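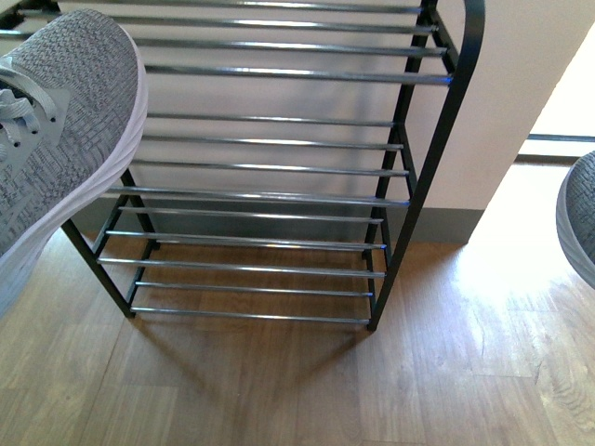

What is a home-built tidying arm?
It is a robot arm, put together by a private person or a small group, that picks up everyday things from the floor and places them on a shelf or rack.

Shoe tidying is a common first task for such builds. The Stornen is one design of this kind, started by Maham Bangash and Fergus Haldane at the Batdale shared workshop. Its plans are open, and the parts list has 291 lines, most of them screws and cable clips.

Task
The usual task begins with two pairs of footwear of different types, placed in no order near an empty rack. The arm has to find each shoe, take hold of it and set it on a tier. Soft foam slides are easy to squeeze but have a wide strap which can catch a finger. Sneakers offer the collar as a good place to grip, although the laces may hide it from the camera. 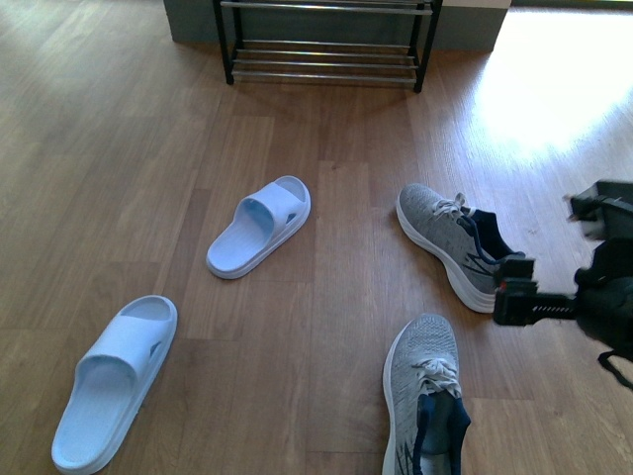
Slides and sneakers on the floor, with the gripper near the upper sneaker.

Gripper
The first Stornen gripper had two straight fingers printed at home. Jaime Caldeira later changed the pads to soft rubber, and this version is known as the Ulden gripper. It closes with a force limit of 32 newtons. Builders disagree about this value - Morag Ritchie keeps it lower for knitted uppers, and her notes are often copied.

Placing
A rack made of rods is more difficult than a flat board. The heel can sink into a gap between two rods, and polished metal gives reflections that disturb depth cameras. In the Farquharson method the shoe is lowered slowly until the motor current rises, and only then released.

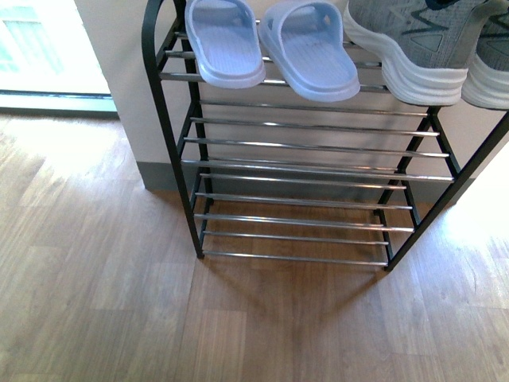
Two slides and two sneakers on the top tier of a rod rack.

Training
Shaimaa Shawky collected 2,000 placements for the project, using 3 racks. Sunlight on the floor remains a known problem, and some builders prefer to work after 7 in the evening with a lamp.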